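4. Mounting the wall cabinet

Please read the whole section before you begin. The Bener cabinet is hung on one steel rail, and the rail must be fixed to a solid wall.

4.1 Mark the height of the rail. We recommend 80 cm between the worktop and the rail, but a tall person may prefer more.

4.2 Have your hand tools ready. A flathead screwdriver is enough for the cover caps, and the rail screws are tightened by hand.
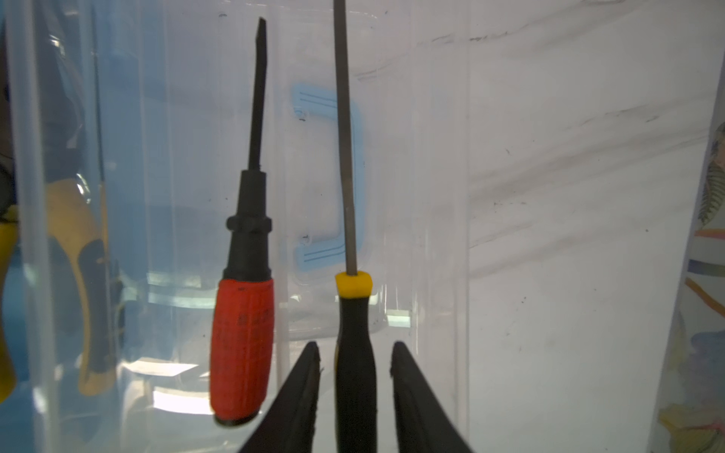 4.3 Drill the holes and push in the wall plugs. They must sit even with the wall. If one plug turns in its hole, take it out and use the next larger size.

CAUTION: Before drilling, check the wall for water pipes and electric cables.

4.4 Fix the rail with the screws from bag 3. Leave them a little loose until the rail is level. If an old nail is in the way, pull it out with pliers.
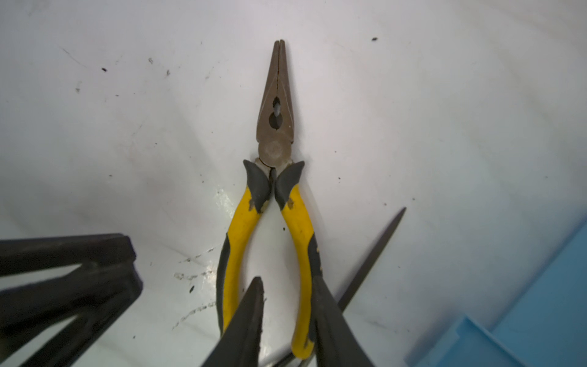
Then tighten the screws, starting from the middle and going to the ends. Check the level again after this, for the rail can move a little.

4.5 Lift the cabinet with two persons and lower the hooks onto the rail. You should hear a click on each side.

Note: Take the doors off before lifting. The cabinet becomes much lighter.
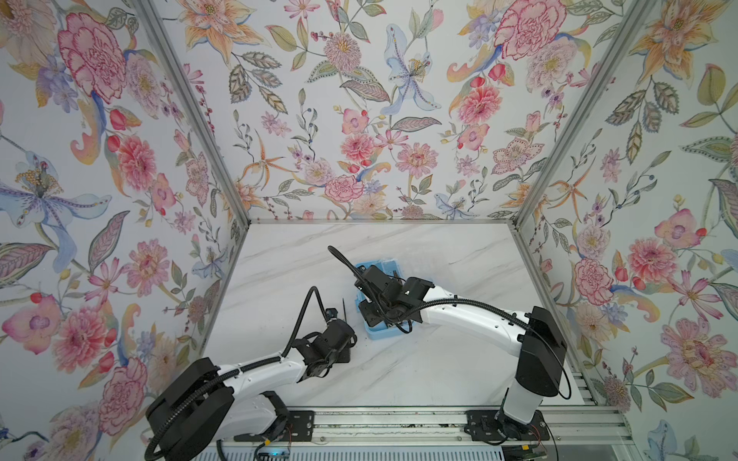
4.6 Put the doors back and adjust the hinges. The front screw moves the door left and right, the back screw moves it in and out. Turn only a half turn at one time.

4.7 Wait about 2 hours before loading the shelves if you used wall filler from Gavance.

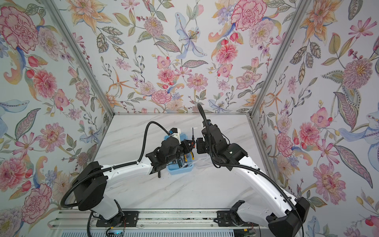

Can I hang the cabinet on a plasterboard wall?

Only if the rail screws go into the wooden studs behind the board. Ordinary wall plugs will not hold the weight.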